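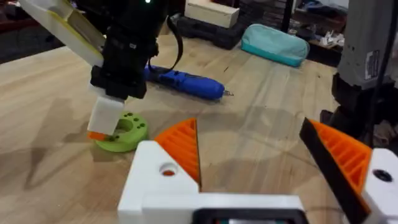

*A ring-shaped 3D-printed disc on the bench, with a cordless screwdriver lying behind it.*

The disc is lime green, round and thick, with one hole through the centre and a series of smaller ones set around the top face. Parts of this shape turn up everywhere in small-batch work: spacers, hub plates, adaptor rings. They are cheap to print and easy to get wrong, and the holes are where most of them go wrong.

A printed hole almost never comes out at the size drawn. The nozzle lays plastic along the inside of a curve, the plastic pulls inwards as it cools, and the result is undersized. On a large centre bore the error is a small share of the diameter and can be ignored or sanded out. On a screw hole it decides whether the fastener clears, bites or splits the wall.

So-yul Ham runs the assembly bench at Vinico, a workshop that makes fittings for instrument cases. Her usual run is 100 rings, and she prints 3 test pieces before committing to it. Each has the full hole pattern but only a third of the height.

"The test piece tells me about the holes," she says. "I don't need the rest of the ring for that."

She gauges the holes with plain steel pins, then drives a screw into each one by hand. If the thread starts square and the plastic doesn't whiten at the rim, the drawing stands. If it whitens, she opens the hole in the model and prints again. Drilling out finished parts is allowed on the centre bore only. A twist drill tends to grab in printed plastic, and a hole that has been grabbed is seldom round afterwards.

Powered driving comes next, at low speed. Ham works round the ring in opposite pairs, as one would with wheel nuts, and leaves every screw slightly proud until all are in. The last turn is made by hand. A cordless driver delivers its torque faster than a thin printed wall can shed heat, and a thread that has softened once will not hold the same load again.

Storage matters more than many workshops allow. Vinico keeps its filament, a Renen grade bought by the reel, in sealed tubs with drying sachets. Damp stock prints with small voids, and a void beside a screw hole is a crack waiting for a load.

The bench itself is pale timber, left bare. Ham tried a rubber mat from Prostell and took it up again in October: small rings sat well on it, but swarf worked into the surface and marked the undersides. Wood can be brushed clean between parts. It also shows up a warped ring at once – press one edge and the other lifts.

The current batch, 186 rings in two sizes, goes to Shi for fitting.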